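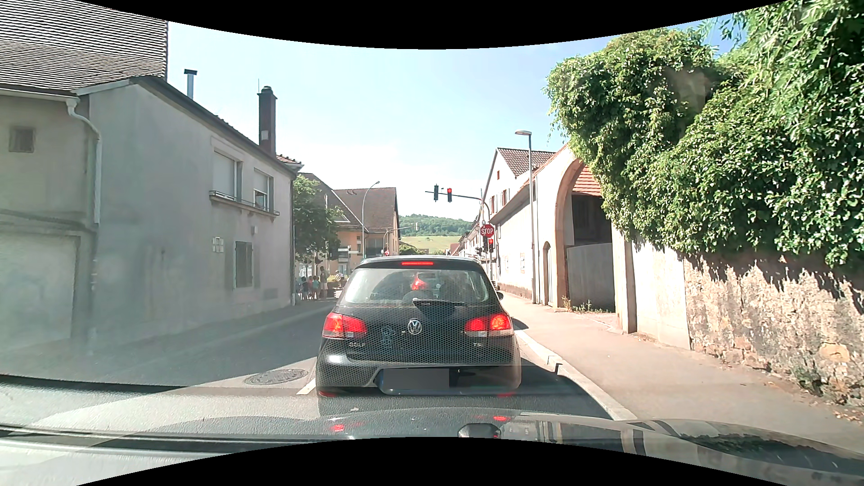 Kornia 850. Pintura acrílica en base agua para marcas viales

Fabricante: Kukura Recubrimientos
Distribución y asistencia técnica: Tokgöz Suministros Viales
Familia: señalización horizontal
Colores: blanco, amarillo y negro de borrado

Descripción del producto

Kornia 850 es una pintura monocomponente de resina acrílica pura en dispersión acuosa, destinada a la ejecución y al repintado de marcas viales en calles, travesías, aparcamientos y recintos industriales. Se suministra lista para su uso y admite la aplicación con máquina autopropulsada, con equipo manual de proyección sin aire y, en superficies pequeñas, con rodillo de pelo corto.

El producto sustituye en catálogo a la antigua Kornia en base disolvente. Los titulares de contratos de mantenimiento en vigor podrán solicitar el cambio de referencia sin modificación del precio por envase hasta la finalización del periodo contratado.

Campo de aplicación

Resulta apta para líneas de eje y de borde, líneas de detención, pasos de peatones, flechas, símbolos y delimitación de plazas. Puede aplicarse sobre mezclas bituminosas, hormigón y marcas antiguas de naturaleza acrílica que se encuentren bien adheridas.

No se recomienda sobre adoquín pulido, piedra natural ni pavimentos tratados con resinas de curado. En soportes termoplásticos deberá realizarse una prueba previa de adherencia, cuyo resultado se conservará junto con el parte de obra.
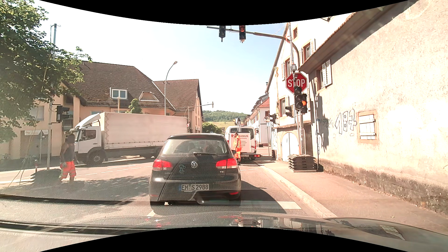
Volkswagen Golf y furgoneta de trabajo en la calzada, con un operario con chaleco de alta visibilidad.

Características técnicas

Tipo de ligante: resina acrílica pura en dispersión
Aspecto de la película seca: mate
Espesor de película húmeda recomendado: 400 micras
Número de capas: una en repintado, dos en pavimento nuevo de textura abierta
Diluyente: agua potable, únicamente para ajuste de viscosidad
Limpieza de equipos: agua, inmediatamente después del uso
Almacenamiento: envase original cerrado, a cubierto y protegido de las heladas

Los valores indicados corresponden a ensayos internos del fabricante en condiciones de laboratorio. El consumo en obra depende de la textura del pavimento, del viento y del estado de las boquillas, por lo que el aplicador deberá determinarlo mediante un tramo de prueba.

Preparación del soporte

El pavimento deberá estar limpio, seco y exento de polvo, grasas, restos vegetales y sales de deshielo. Las marcas existentes que presenten levantamientos se eliminarán por medios mecánicos hasta alcanzar una zona firme. En hormigón nuevo se retirará la lechada superficial y se aplicará la imprimación Kornia Fondo, que se suministra por separado.

El premarcaje se realizará con pintura diluida o con cordel, antes de abrir el primer envase de la jornada. En intersecciones y curvas de radio reducido se aconseja replantear desde el eje hacia los bordes y comprobar el trazado con la dirección de obra antes de proceder a la aplicación definitiva.
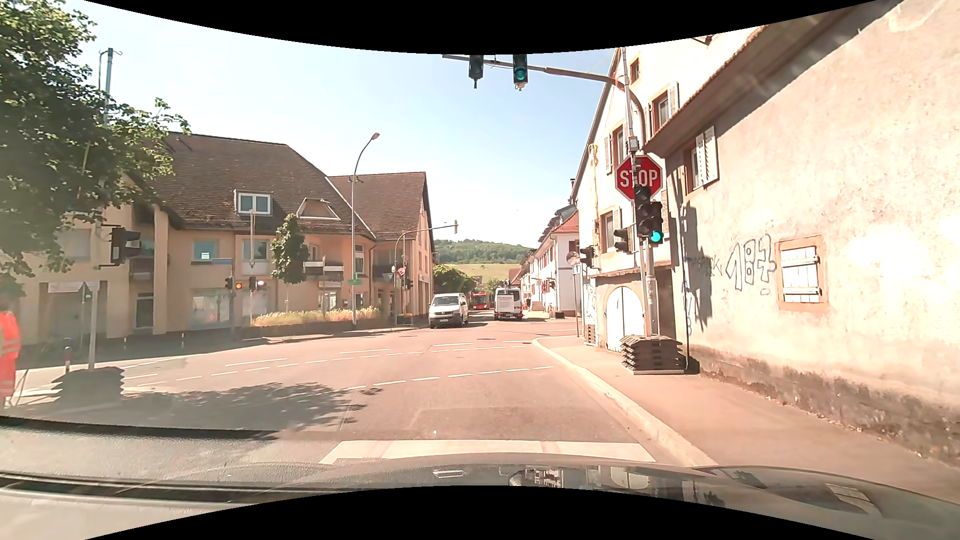

Una vez aprobado el replanteo, se homogeneizará el producto con agitador de baja velocidad hasta obtener una mezcla uniforme, sin incorporar aire. Si se ha formado piel en la superficie del envase, esta se retirará entera; en ningún caso deberá mezclarse con el resto.

Aplicación

La temperatura del pavimento deberá superar en todo momento el punto de rocío. Se suspenderán los trabajos ante previsión de lluvia, niebla persistente o viento que desplace el abanico de proyección. En verano, y de manera especial en julio, se recomienda iniciar la jornada a primera hora y evitar la aplicación durante las horas centrales.

Las microesferas de vidrio se distribuirán por postmezclado sobre la película todavía húmeda, mediante dispensador sincronizado con la pistola. Una siembra tardía reduce el anclaje de la esfera y, en consecuencia, la visibilidad nocturna de la marca. Para las zonas con tránsito peatonal intenso se ofrece un árido antideslizante compatible, que se mezclará previamente con las microesferas en la proporción indicada en su propia ficha.

El tramo no se abrirá a la circulación hasta que el aplicador haya verificado el secado al tacto en el punto más desfavorable, que suele encontrarse en sombra o junto al bordillo.
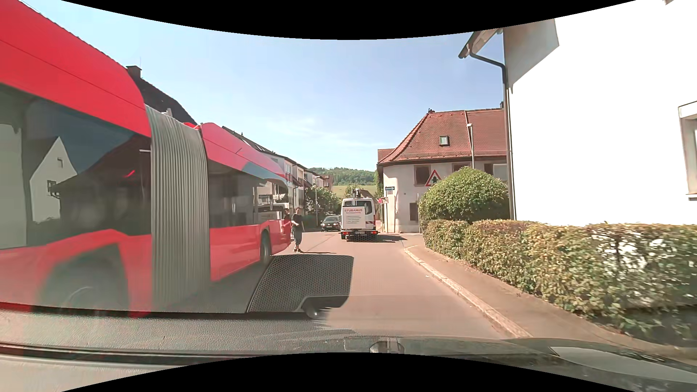

En los tramos que deban abrirse por fases se concluirá cada carril antes de iniciar el siguiente, y los solapes se situarán fuera de las zonas de frenado y giro. El responsable de los trabajos anotará en el parte la hora de apertura de cada fase y el lote del material empleado.

Presentación

Referencia K850-13: cubo metálico de 13 kg, con tapa de cierre a presión
Referencia K850-200: bidón de 200 litros, con tapa desmontable y aro de cierre
Referencia K850-F: imprimación Kornia Fondo, para soportes de hormigón

Los colores amarillo y negro se sirven en bidón únicamente bajo pedido. Los bidones vacíos y limpios se admiten en devolución en el almacén de Prunoddale, previa presentación del albarán de origen.

Seguridad y residuos

Antes de utilizar el producto deberá consultarse la ficha de datos de seguridad, que acompaña a cada suministro. El personal aplicador empleará guantes, gafas de protección y ropa de alta visibilidad. Las aguas de lavado no se verterán al alcantarillado; se recogerán en recipiente cerrado y se entregarán a un gestor autorizado.

Documentación y consultas

La ficha técnica completa, la declaración de prestaciones y los certificados de lote pueden solicitarse al Departamento Técnico de Tokgöz Suministros Viales, a la atención de Vega Robles. Las peticiones de tramo de prueba se tramitarán por escrito, con indicación del tipo de pavimento, la superficie prevista y el equipo de aplicación disponible.

Los pedidos recibidos antes del viernes a mediodía se preparan en la semana siguiente.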